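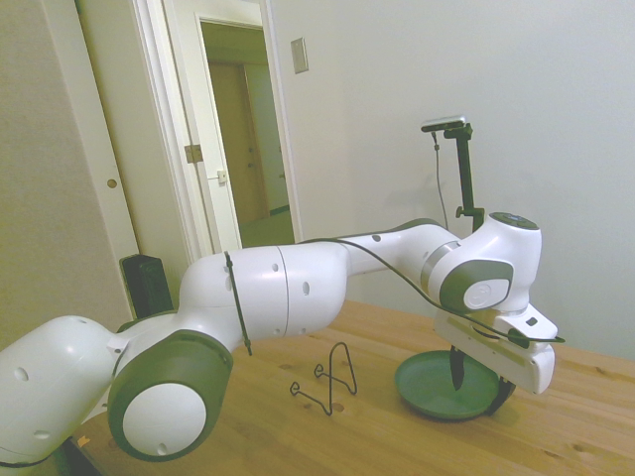

**Why can't some of our members comment as their business page in the group, when others can?**

The members who can't are still listed in the group under their personal profile only. A page has to join the group as a member in its own right, and its request has to be approved separately from the person's. Until that happens the page name won't show up in the list under the comment box.

---

## Ticket: page members missing or stuck in pending, Muvcombe Traders group

**Status:** open, partly fixed
**Group type:** private, visible in search
**Tools in use:** Trunum (membership list sync), Filtel (comment filter)
**Reported by:** group admin

### Original report

We turned on page membership for the group in March. Our group has 400 members and a lot of them run small shops or services, so there was plenty of interest. In the first evening we had 60 join requests from pages. We approved all of them in one go using the bulk button.

Since then:

- Most pages can post and comment normally.
- 4 pages still say "pending" on their side, although the request is gone from our queue.
- Frandsen, one of the larger shops, can post as a page but its comments vanish a few seconds after it sends them.
- A few people say they can't find the option to join as a page at all.

### Log

**First check, 9:15 a.m.**
Confirmed the setting is on. It is under the group settings, in the part about who can join. It was set to "profiles and pages." Switched it off, saved, switched it on again, saved. No change for the stuck pages.

**9:40 a.m.**
Looked at the activity log. All four stuck pages show as approved by admin. None of them show in the member list, whether searched by page name or by the owner's name. So the approval was recorded and the member record wasn't made.

**10:05 a.m.**
Asked one of the page owners to cancel the request from their side and send a new one. They had to switch into the page first. When they tried it from their own profile, the group just showed them as already joined, which caused some confusion. Once switched, the cancel button was there. New request arrived in our queue within a minute. Approved it singly, not with the bulk button. Page now shows in the member list and the owner has posted a test comment.

**10:30 a.m.**
Same steps with a second page. Same result.

**11:20 a.m.**
Messaged the owners of the other 2. No reply yet. Steps sent to them:

1. Open the menu and switch to your page.
2. Go to the group.
3. Press the pending button and choose cancel request.
4. Wait a minute, then press join.
5. Answer the membership questions again. The old answers are not kept.

**1:10 p.m.**
Moved on to Frandsen. The comments are not deleted by Facebook and there is nothing in the spam folder. The activity log shows them removed by an admin app, which means Filtel. Checked the Filtel rules. We have one that removes comments containing a web address from anyone not on the trusted list. The comments being removed had no link in the text, but the page adds its shop address as a sign-off, without the "www." Filtel counts that as a link.

**1:25 p.m.**
Added the Frandsen page to the trusted list. The owner's personal profile was already on it, but Filtel treats the page as a different account. Asked for a test comment with the sign-off. It stayed up. Checked again after lunch and it is still there.

**2:50 p.m.**
Trunum sync failed with "duplicate contact." It matches members by email, and a page and its owner share one. Changed the matching field from email to member ID and ran it again. It finished, but the page members came through with no join date. I have left the dates blank for now.

**3:30 p.m.**
Members who can't see the join option: all the ones who replied are using the phone app. Asked them to try in a browser on a computer. One could see it there straight away. The rest could not. Their pages are the older layout and don't let the owner switch into them. They would need to move to the new layout first. I have not told anyone to do this yet because it may change how their page looks, and that's for them to decide.

### Fixed

- Two stuck pages re-added
- Frandsen comments staying up
- Trunum sync runs without the duplicate error

### Still open

- Two stuck pages, waiting on owners
- Blank join dates in Trunum for page members
- Older layout pages can't join. Need a short note in the pinned post.

### Notes for other admins

Please approve page requests singly for now. I can't say for certain that the bulk button caused the problem, but the two I redid by hand both went through. When you add a business to the Filtel trusted list, add the page as well as the person. Don't remove the person's own profile after their page joins, as some of them use both.

**Update, 5:45 p.m.**
Third page owner replied and followed the steps. Page approved and in the list. Still waiting on the last one.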